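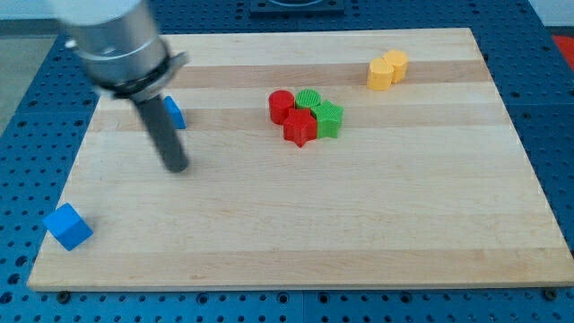

How to weather a prop blaster with paint

Many people ask me how I make my resin props look used. Usually they have finished a clean build, and it looks like a toy from the shop. I will explain the method I used for the Kavmont sidearm, the one the dock guards carry in Bramov. It works also for rifles, scanners and helmets.

What you need

Grey primer, black acrylic, silver acrylic, a dark brown, matte clear coat, a piece of sponge, an old flat brush, and sandpaper in 400 and 2000 grit.

Sanding and primer

Wash the resin in warm water with dish soap and let it dry overnight. Sand the seam lines with the 400, then go over the flat parts with the 2000 until your finger does not feel any step. Spray 2 thin coats of primer. If you see runs, let it cure, sand and spray again. Do not try to wipe it while it is soft. I did this on my first grip and had to strip everything.

Base colour

Brush or spray the whole body black. The sidearm in the series has a slightly warm colour on the grip, so I mix a drop of brown there. Paweena Phromma paints hers in dark grey instead, and under stage light I think hers is closer to the screen.

Worn edges

Dip the sponge in silver and dab it on paper until almost nothing comes off. Then touch only the edges which a hand or a holster would rub: the muzzle, the trigger guard, the corners of the power cell. Stop early. You can always add more the next day.

Dirt

Thin the brown with water, brush it into the panel lines, wait one minute and wipe with a cloth. Wipe in the direction of the barrel — sideways wiping leaves marks that look strange.

Clear coat

Two light coats of matte. Leave the prop for 26 hours before you put it in a holster. I know this is a funny number, but after one day mine was still a little sticky in July, when the air was humid.

If you bring it to a convention, check the weapons policy first. Some ask for an orange tip, and it is easier to paint the tip before the clear coat.

Updated 29th August: corrected the grit for the flat parts. Thanks to Araba Annan for writing to me.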